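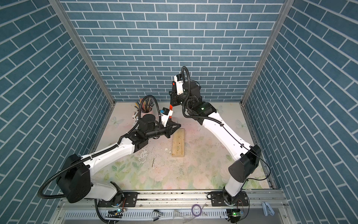

Visita al taller de teleoperación de Sidari, 2020-03-09

Llegamos a media mañana y nos recibió Phong Văn, responsable de las celdas de dos brazos. La empresa ocupa la planta baja de una nave que antes era de Yeoman, y casi todo el recorrido se hace a pie por un pasillo lateral.

En cada celda un operador mueve a distancia los dos brazos y el sistema guarda la maniobra completa. El encargo de este mes, para Brirus, son tareas de carpintería sencilla: sujetar una madera con una pinza y usar el martillo con la otra. Cada operador graba 100 repeticiones, y las fallidas también se conservan -- van a una carpeta aparte.

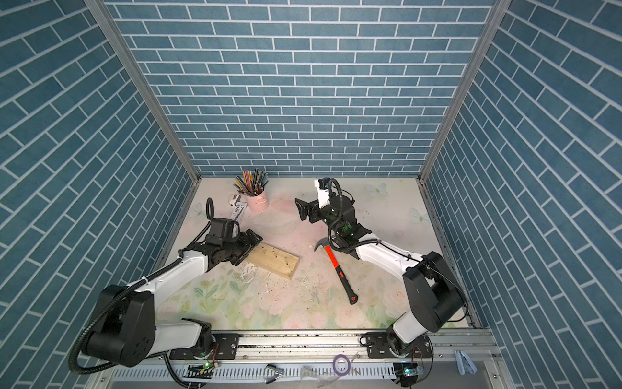 La tabla con los clavos a medio clavar y el martillo junto al segundo brazo.

Probé los mandos durante 13 minutos. Lo más difícil es calcular la profundidad; me pasé de largo dos veces antes de cerrar la pinza sobre la madera. Phong Văn recomienda mover primero un solo brazo y dejar quieto el otro.

La próxima visita será en julio. Hay que apuntarse en recepción y llevar calzado cerrado.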